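Renside Rooms: progress report to the Moriarty Fund
Last updated 30/10/2019

Dear all at the Fund,

I'm sorry this is a bit longer than the August report, but there has been so much going on and I did promise you the small things as well as the big ones. The tea table is the part I get asked about most, so I'll begin there. It has its checked cloth now, and the cups are being sorted into what we keep and what we replace. 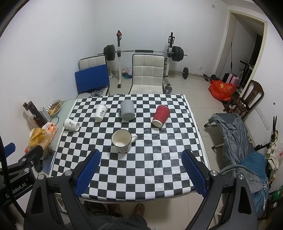
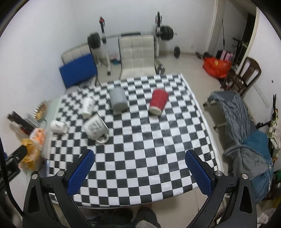
Ita Kinsella would like the paper cups gone altogether by spring, and she told me so twice on the phone. Her feeling is that people stay longer over a proper mug, and that a paper cup goes over the minute you put a biscuit down beside it. I'm coming round to her view, though I'd like to keep a sleeve or two in the cupboard for busy mornings!

We have spent 422 pounds of the grant so far, mostly on crockery from Danilau, with a little going on the cloth and a second kettle. Some 39 people came along over the autumn, and 13 of them have asked to be put on the list for the Friday exercise hour, which shares the room with the teas. The weights and the quilted chairs are staying where they are for now, as moving them would mean a new floor plan and I would sooner spend the money on mugs.

Still to do: a shelf for the clean cups, a decision on the side table (it does collect things, and I'm as guilty as anyone), and a quote from Fliltico for a small dishwasher. They have been very patient with my questions about the pipework. I'll send the figures on as soon as I have them.

With warm thanks as ever

2 comments | 13 shares
Contact the Renside office | Back to top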